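Sock lint and pilling after switching detergent

Posted in: Laundry and Fabric Care
7 replies

dilari_washday
Since August my dark socks come out of the wash covered in white specks. Same machine, same dryer. The only change is that I went from powder to Pelturik liquid. I wash them with towels on warm, 1000 rpm spin. Is it the detergent or the towels?

trumoser
Towels. Cotton towels shed for months and dark knits grab all of it. My blue ones have the same white flecks, plus pilling. A lint roller gets some of the flecks but does nothing for the pills.

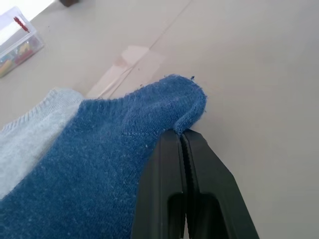 hemline19
Disagree that it's only towels. I never wash towels with socks and I still get specks. Mine was undissolved powder left in the drum. Run an empty hot cycle first, then judge.

dilari_washday
I'm on liquid now, so it can't be new powder. Could be old residue, I guess. I'll run the empty cycle on Sunday.

trumoser
Residue rinses off. Wet the sock and rub it. If the specks stay, it's lint. Also turn socks inside out before washing – most of the rubbing then happens on the side you don't see.

Tiêu
Inside out works for pilling. It made no difference to lint for me. What did help was cleaning the filter every 4 loads and putting the darks in a mesh bag.

My cleaning cloths go in their own load now. The blue ones bled onto a white shirt once and I don't trust them with anything. They dry crumpled and I leave them that way.
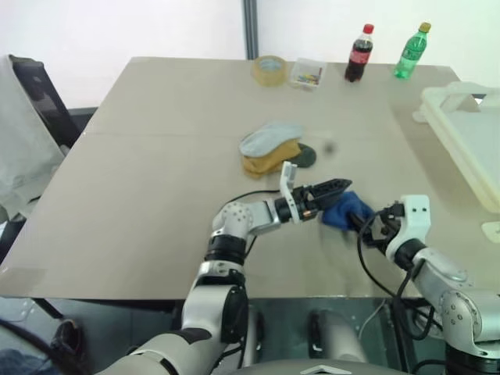 hemline19
Mesh bags hold lint in if you pack them full. Half full is the limit in my machine. I also dropped the spin and saw less pilling, but the socks take longer to dry.

dilari_washday
Update: empty cycle done, then socks alone, inside out, cold. Far fewer specks. The pills are still there, so I'll try a fabric shaver on the worst pair. Towels get their own load from now on.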